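July, 4:40 pm. Drevville shop

Back on the pull handles for Stilitia! Normunds Koppel wants them bent from one piece, so I ran 17 test bends on brass rod. The first 6 went fine, then the rod started creasing on the inside (grr). Annealing longer fixed most of it. Still need to try the bigger former, and order 2 more lengths before we run out. Normunds, please don't borrow my good file again!

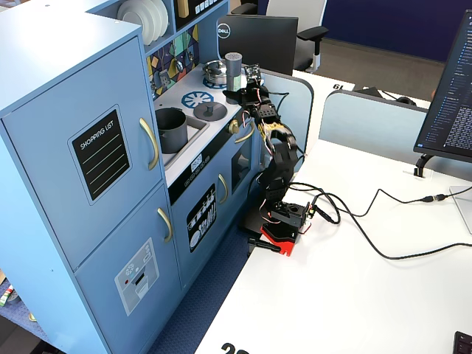

Curved gold handles, toy fridge, upper and lower doors.

Polishing tomorrow.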